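I'd been told Chaimae Bouazza talks fast, and she does. By the time I'd got my coat off she was already on to whooping cough boosters, and I was scrabbling in my bag for a pen that worked (it didn't, I borrowed hers).

She runs the vaccination team in Brundulbridge, and since May she's been trying to get adults to come in for a jab most of them last thought about at school. "People think it's a baby thing," she told me. "Then they cough for 10 weeks and ring us up cross."

Her team sent out 800 letters in the first batch and got 271 bookings back. I thought that sounded rather good! She pulled a face. "I wanted half. The letter was too long, for a start. My mum got one and put it behind the clock."
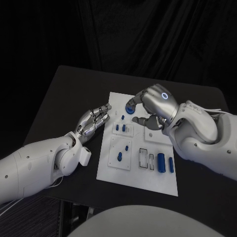 So the new letter is four lines and a phone number, and the Wednesday clinic now stays open until eight in the evening, which she says has helped more than any poster. Shift workers from the Grolmont estate come straight off the bus. Some bring the whole family and want everyone done at once – "and if we've got the stock, we do them."

Stock is the sore point. I asked whether she'd had enough this spring and she laughed for quite a long time. "Ask Kojo. He does the ordering. He's gone grey."

Kojo Abubakari (not very grey, I met him on the stairs) would only say that deliveries had been "a bit lumpy" and he'd like more than four days' warning when one slips.

Chaimae was off again before I'd finished writing that down. She had pregnant women to ring back before lunch, and she wanted her pen.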